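Jotusstead study to test sleep coaching for night-shift nursing aides

A doctoral project at Jotusstead University will examine whether short coaching sessions delivered at the workplace can improve sleep in nursing aides who rotate between day and night shifts. Enrollment opens in July at two hospitals, Hendricks Memorial and the Bikska Regional Center.

The study is led by Miroslava Marchuk, a former ward supervisor now in the second year of her PhD in occupational health. It will enroll 500 aides, divided at random into a coaching group and a comparison group. The comparison group will receive the printed sleep advice both hospitals already hand out at hiring.

Coaching consists of four sessions, each held during paid hours. The sessions cover the timing of light exposure, the placement of meals on night shifts, the use of short naps before a shift, and the handling of the first day off after a block of nights. Family members who share the home may attend the second session, which deals with daytime noise and household schedules.

Sleep will be recorded by a wrist sensor supplied by Skiteck and by a written diary. The sensor logs movement and ambient light. The diary asks for bedtime, wake time, number of awakenings and a rating of sleep quality. Where the two records disagree on bedtime, the diary entry will be used for the main analysis and the sensor value will be reported separately.
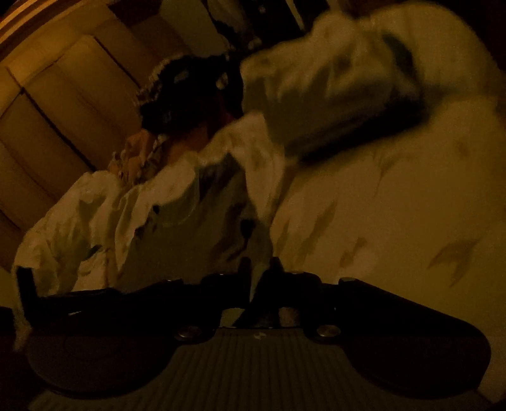 Marchuk said earlier trials had mostly enrolled registered nurses on fixed nights, and that their results could not be carried over to aides, whose shifts often change with little notice. She added that "a schedule that moves every week is a different exposure, and it has to be measured as one."

The main outcome is total sleep time in the 24 hours following a night shift. Secondary outcomes are reaction time at the end of a shift, sick leave and staff turnover. Reaction time will be tested on a tablet in the break room before aides clock out.

Aides who work only days are not eligible, nor are those being treated for sleep apnea. Participation will not be entered in personnel files, and supervisors will not see individual results.

Follow-up will last two years. The scholarship covers Marchuk's stipend, and the hospitals will pay for the staff hours used in coaching. Aides at either site can register through the occupational health office.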